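Pilia guesthouse, Ilia: a three-night review
September 8, 2020

We booked the Pilia for its position, at the top end of Ilia where the road stops and the footpath to the Ristaline huts begins. It is a small place run by one family, with a bar downstairs and the bedrooms on two floors above. There is no lift, and the stairs are steep enough that I would not want to carry a big case up them twice.

Our room was at the back on the second floor. The bed was firm, the shutters closed properly and the shower kept its pressure in the morning when everyone else was washing too. Storage is poor – a rail with six hangers and a shelf over the door. The wifi reached the landing but not the bed. 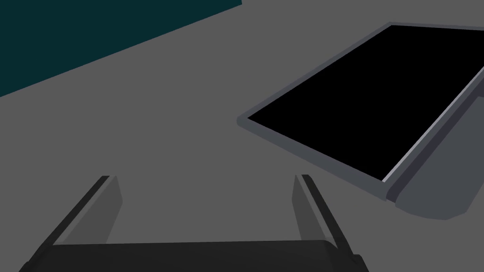 Breakfast runs from seven until half past nine. Bread, two cheeses, ham, stewed plums and a decent pot of coffee, with eggs if you ask the night before. Dinner is a set menu of three courses and you need to say by four o'clock whether you want it. We ate in twice. The barley soup was very good, the pork was dry, and the house red is better than its price.

On the second evening we walked down to Tô, the other restaurant in the village, for trout. It costs more and the portions are smaller, but the terrace gets the sun until late. Take a torch for the walk back, as the last 200 metres have no lighting.

The path to Ristaline is well marked and climbs 561 metres from the door. It took us just under two hours with stops. The family will make up a packed lunch, which was two large rolls and an apple.

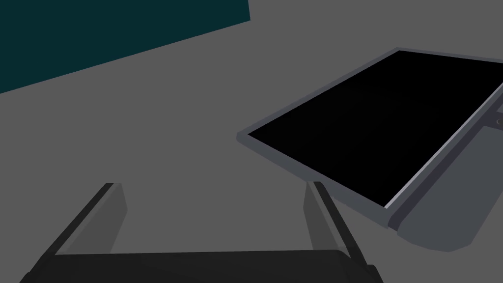
Grey surface seen from above, gripper open

Parking is free but tight, with the better spaces gone by early evening. Cards are accepted for the room, cash only at the bar. The church bell rings through the night on the hour, so light sleepers should ask for the garden side.

Four out of five. I would stay again in September, on the first floor if there was a choice.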